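**果篮**，又称水果篮、果筐，是盛放和陈列水果的敞口容器，多以藤、柳、竹、草等材料编成，也有用金属丝、陶土、木料制作的。它在家庭里的位置相当固定，通常放在餐桌中央、厨房台面或客厅矮几上，既供人随手取用，也兼有装点桌面的意思。汉语里的“果篮”还可以指探病、拜年时送人的成套水果礼品，本条目主要介绍前一种，也就是日日摆在家中、装满了又慢慢见底的那一种。

## 名称

各地叫法不尽相同。北方口语里多说“果筐”或“水果筐子”，南方一些地方习惯叫“果箩”，讲究一点的人家把浅口、带足的称作“果盘”，深口、编织的才叫“果篮”。两者的界限从来不太分明，一只浅浅的椭圆形编筐，叫盘叫篮都有人应声。商家的目录里另有“面包篮”一类，尺寸和样式与果篮十分接近，买回家以后装面包还是装橘子，全看主人当天的心情。

## 形制与编法

常见的果篮有圆形、椭圆形和船形几种。圆形的最省料，也最容易起底；椭圆形的适合长桌，香蕉一类长条的果子放进去也舒展些；船形两头翘起，装得不多，样子却好看，逢年过节常被请出来。带提梁的便于从厨房端到桌上，不带提梁的则方便伸手，孩子多的家庭似乎更偏爱后者。

编织果篮一般从底部开始，先把较粗的经条交叉固定，再用细条一圈一圈绕上去，到了口沿处把余下的经条弯折、互相压住，收成一道边。收边的功夫最见手艺：收得紧，篮口摸起来圆润，用上许多年也不散；收得松，过一个冬天就会有细条翘出来，勾住毛衣的袖口。许多人家里都有这么一只勾过毛衣的篮子，也都没有舍得扔。

德罗斯特德（Drorstead）一带的编筐人有把材料浸水过夜的习惯，据说这样编出来的篮子“肯听话”。当地旧时的式样以十二根经条起底，深褐色，不上漆，口沿略向外张。后来霍尔图纳德（Holtunard）的作坊沿用了这一做法，并加编了一圈辫纹，成为该地果篮的特征之一。1,988件登记在册的老编织品当中，果篮占了680件，其余多为鱼篓、针线筐和婴儿提篮。

## 桌上的搭配

果篮很少单独出现在桌上，身边总要有几只碟子。果篮居中、碟子分列两旁，是家常桌面上极普通的摆法，左右对称，看着安稳，坐在哪一头的人都够得着。碟子宜浅，口沿略微起边，削下来的果皮和滚动的小果子便不容易落到桌上。

颜色方面并没有一定之规。编织篮本身偏褐，和木色、驼色、灰褐色的桌面相近，单放着难免沉闷一些，因此不少人喜欢配浅色的碟子，粉的、淡蓝的、米白的都可以。一套碟子不必同色，两只样式相仿、颜色各异的碟子，反倒方便家里人认领：粉的归你，蓝的归我，省去许多口舌。
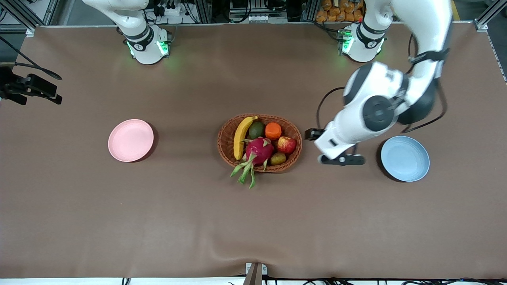

*褐色桌面上的编织果篮，左为粉色浅碟，右为淡蓝色浅碟。*

桌布的选择也值得多说两句。果篮底部粗糙，直接放在漆面上拖动会留下划痕，铺一层布或垫子便好得多。布面以平整、不反光的为宜，颜色可深可浅；深一点的耐脏，葡萄汁滴上去不至于叫人心疼，浅一点的显得果子鲜亮。讲究的人家还会在篮底另衬一块小方巾，隔几天换洗一次，顺便把压在最底下、早已被忘记的那只橘子翻出来。

## 装果的习惯

装篮大体遵循“重者在下、软者在上”的老规矩。苹果、梨、橙子打底，桃子、李子和熟透的柿子搁在上层，葡萄搭在边上垂下来一点。装得过满容易滚落，也不透气，一般以果子略高出篮沿为度，吃去几个再补上几个。

香蕉与苹果放在一处会熟得更快，这一点常被用来催熟猕猴桃和牛油果，把硬邦邦的果子和苹果一同放上两三天，多半就能吃了。反过来说，若想让水果多留些日子，便应当分开放置，或者另挂一只香蕉架。浆果、切开的瓜和荔枝不宜久放篮中，应收进冰箱。洗过的水果也要擦干以后再入篮，水汽积在编缝里，篮子和果子都要受累。

到了十二月，许多家庭的果篮会换上柑橘类，橘子、蜜柚、金桔轮番上场，满屋子都是清香。橘皮晒在篮沿上，干了以后收起来泡水或者炖肉，这个习惯在老一辈人当中尤其常见。

## 清洁与保养

编织果篮忌久泡、忌暴晒。平日用软毛刷顺着编纹扫去灰尘和果蒂碎屑，若有黏渍，可用拧得很干的布蘸少许淡盐水擦拭，再倒扣在通风处阴干。天气太干燥的时候，藤条会发脆，轻轻喷一点水就能缓过来。翘起的细条不要硬拔，剪去末端或塞回邻近的编缝即可。

篮子若已生霉，轻的可以用白醋擦洗后晾透再用；霉斑深入条内的，便不宜再装入口的东西，改作收纳毛线、钥匙或者晒衣夹子，仍然是一只好篮子。

## 市场与收藏

现今市面上的果篮以机制坯、手工收边者居多。乔拉诺（Jorano）出品的家用系列以椭圆形为主，分大中小三号；塔玛西里（Thammasiri）则以细密的双层编法为人所知，一只大号果篮要用去900根细条，编成以后拿在手里却并不显重。旧货市场上的老果篮价格悬殊，主要看收边是否完好、底部有无补过。补过的未必不值钱，有些藏家偏爱补痕，认为那是一只篮子在人家里好好过过日子的凭据。

## 参见

- 编织工艺
- 果盘
- 面包篮
- 餐桌布置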